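Week 4: Good practice for hand-held gripper recording
Course tutor: Ulla Halonen

Last week we looked at force limits. Now for my favourite part of the course — the working rules! A hand-held gripper looks so simple that people skip them, and then the recordings are a nightmare to compare.

The Jistdale rules, in short:

1. Write the task sentence first. One verb, one object, one place.
2. Mixed fruit is welcome, but name each kind on the log sheet.
3. Close the fingers slowly. Soft items get no more than 60 per cent of full closing speed.
4. With two grippers over one cloth, agree who moves first and say it aloud.
5. Clean the finger pads after every 100 grasps and check the pins after every 200.
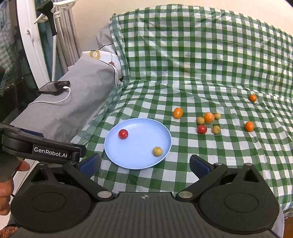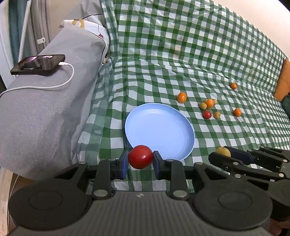 Fig. 4.1. Fruit task with a light blue plate on a green-and-white checked cloth. Two grippers are in use in the second picture, so rule 4 applies.

Rule 4 is the one I would love you to argue about. Turunen's notes let both hands move freely as long as the paths don't cross; the Orka group wants strict turns. Try each way and see which you can keep up for a whole session.

Reading before the seminar: Pultier handbook, section 529 (short, and really good on wording task sentences). Bring your own log sheet, filled in by hand.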